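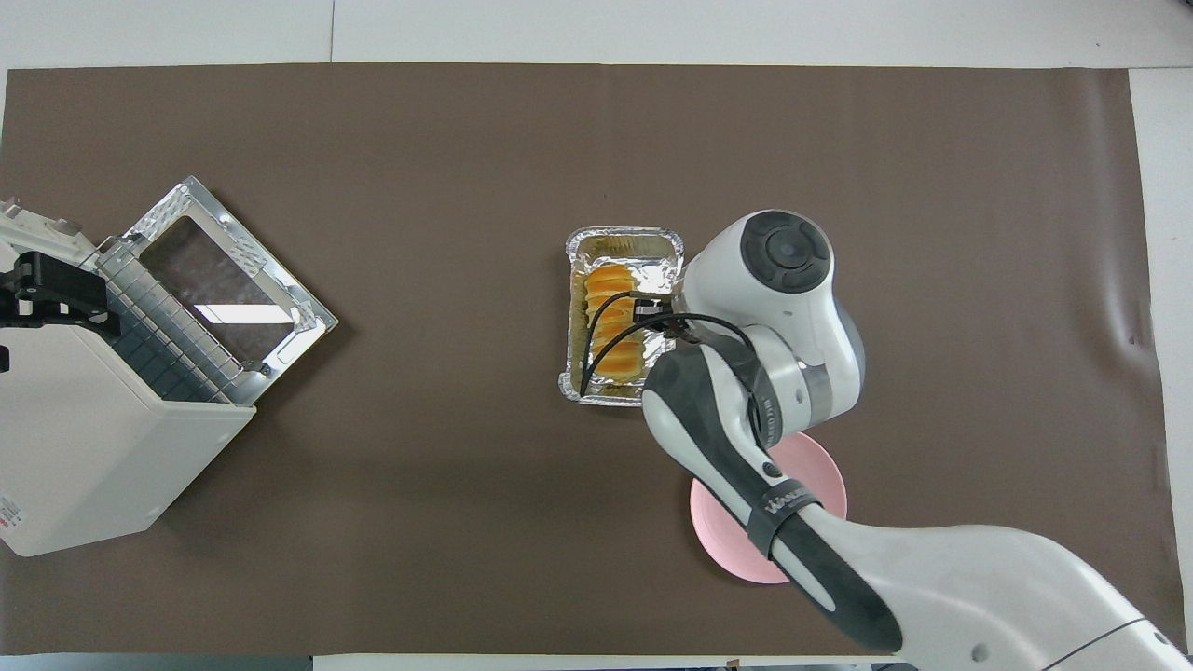

How to Follow Border Talks When You Don't Read the Language

A few of you wrote after my last piece on the Palov and Pirar water talks to ask how I keep up with them, given that my command of either language stops at ordering soup. I do it slowly, with a pot of coffee and a notebook, and you can do it too. The same steps will serve for nearly any negotiation that gets only a paragraph or two in the papers at home.

1. Pick one paper on each side
Choose one daily from each side and stay with it for a month or so before adding more. I started with Turnus, which is printed in Palov and leans toward the government there, and I still open it first. Knowing a paper's leanings is half the work, and you only get that by reading it on dull days as well as exciting ones (there are a great many dull days, I warn you!).

2. Find the first report
When a big claim shows up, scroll down until you see who is being credited. If it's another outlet, go there. Keep going until you reach the story that credits a person, a document or an unnamed source. Last October I chased one claim about a new crossing through 8 websites, and every one of them was leaning on the same short item in Turnus.

3. Copy out the verbs
Run the original through a translation tool, then write down the verbs on their own. "Agreed," "discussed" and "did not rule out" are very far apart in diplomacy, and machine translation is fond of swapping them around. If a verb matters to you, paste that sentence in by itself and try a second tool. My friend Shahzad Niazi, who taught me this, looks the word up in a paper dictionary as well, and I've come around to his way.

4. Look for the text
Joint statements usually go up on both ministries' sites, often under "documents" or "press." Open both versions side by side. The 2022 Pirar statement, dated 19 May 2022, ran to 31 paragraphs on one site and had a differently worded closing paragraph on the other, and I learned more from that one paragraph than from a week of headlines.

5. Keep a log
Mine is a plain spreadsheet with columns for the date, the outlet, the claim, who said it, and whether anybody on the other side has confirmed it. It has 377 rows now. Leave the last column blank until you have something to put there, even if it stays blank for months.

6. Read one long thing
Sooner or later you'll want the background. For this dispute I'd go with the Steinarsdóttir report, which is dry but fair and has good maps at the back. Its index lists over 3000 place names with their spellings in both languages, so keep it open when a village seems to have vanished from the map. It has probably just changed its spelling.

If you get stuck on step 2, send me the link and I'll take a look when I can.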